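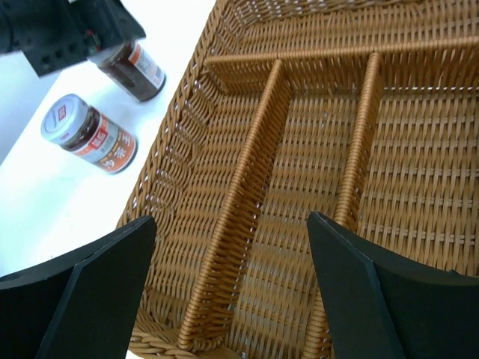 Week 4: Dividing things up (kitchens, pantries, and why we lose the mustard)

Okay, so last week I ran out of time right in the middle of storage zones, and a few of you looked relieved. We're picking it up where I stopped. Get out the floor plan you drew of your own kitchen, even if it's terrible. Mine was terrible.

The big idea for this week is the "home" of an item. A home is a spot that one kind of thing goes back to every time. A shelf on its own is a poor home because it's too wide, and your eye slides right over it. Put a divider in and suddenly there's a spot for tea and a spot for vinegar, and the person you live with can find both without yelling down the hall. I used to tell people to label everything! I've mostly given that up. Labels are great for flour and sugar, which look alike in a jar, and kind of a nuisance for everything else.

Some terms I'll use all month:

Open home: you can see the item without moving anything.
Covered home: one move (open a door, pull a drawer).
Buried home: two moves or more. Christmas platters only, please.
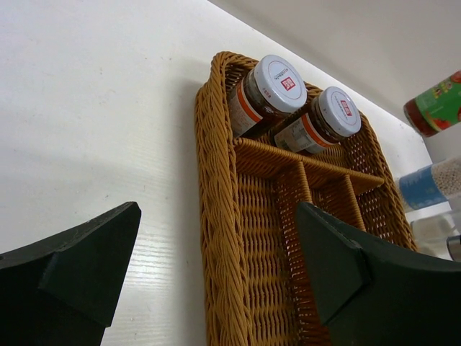
Buried homes are where food goes to get old. When I worked on the Tullholm apartments we went through the tenants' cupboards with them, 32 kitchens in all, and wrote down every item past its date. We ended up with 171 items. Most of them were condiments, and most of those were in buried homes, behind something tall. I still think about one cupboard that had five open bottles of fish sauce in it, each bought by someone who was sure they were out.

So, your first rule for the homework: tall in back, short in front, and anything opened goes in an open or covered home. Yes, the fridge door counts as covered.

Handout 4B: Sizing a compartment 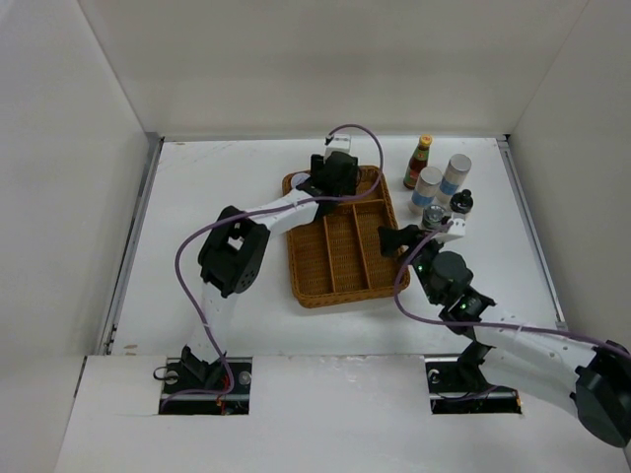
Reading time: 10 minutes

Measure the thing before you measure the space. People do this backward all the time (me too, I own a very nice drawer insert that fits the drawer perfectly and holds no spoon I've ever met). Take the widest item in the group, add a finger's width on each side, and that's your slot. If the slot is going to hold bottles or jars standing up, check the height as well, with the lid on.

Then think about the hand. A slot you can't get your fingers into will stay full of the same stuff forever. The Kowalczyk chapter in your reader goes on about this for pages, and I'd say skim the first half and slow down at the part on reach. It's good on older users and on kids.

How many slots? Fewer than you want. In the Jetarano pantry plan we looked at in week 2, the spice area had so many little cells that the family gave up and started piling packets on top. Almost 300 items in that pantry, and the messiest corner was the one with the most dividers. I'd start with one split, live with it for a couple of weeks, and then decide if you need another.

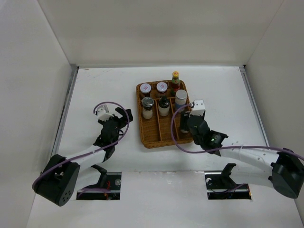 Colin Fothergill disagrees with me on this and wrote in the margin of last year's handout that starting with too few sections just trains people to mix things, and by the time you add a divider the habit is set. He'd put all the dividers in on day one and take out the ones that stay empty.

I went back and forth on it over the summer. Try his way in one drawer and mine in another and bring notes for both.

For next time: read Grodon, the short piece on shared kitchens, and redraw your floor plan with every home marked open, covered or buried. Pencil is fine. Drafts are due 2021-07-02, in the box by my door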